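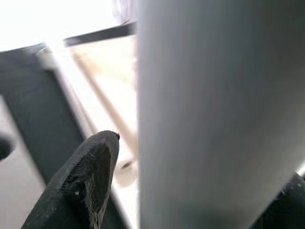
Why does a pantry shelf get messy again so soon after you clean it?
Usually it's the way things are grouped. If cans are sorted by size and you cook by meal, every dinner pulls something from a different spot, and it goes back wherever there's a gap.

Chapter 12
Shelves, Cans and Canisters

I learned this in my first apartment, where I had one deep cupboard and a habit of buying tomatoes every time I went out. One April I emptied the whole thing onto the floor and found three open bags of rice — all of them pushed to the back! My neighbor Gholamreza Mohammadi came by to borrow a pot, looked at the pile and asked me what I cook most. I said soup. "So put soup together," he said, and went home with the pot.

We'll start with that question in this chapter, before we touch a single container. You'll make a list of the meals you really eat (be fair to yourself, cereal counts), then sort your shelf to match. After that we'll get into depth, height and labels, and I'll show you how the Salehi kitchen from Chapter 3 was rearranged without buying anything new.

Have a pencil handy, and clear a bit of counter to work on. The blank shelf plan is on page 191 — copy it before you write on it, as you'll want it again for the linen closet.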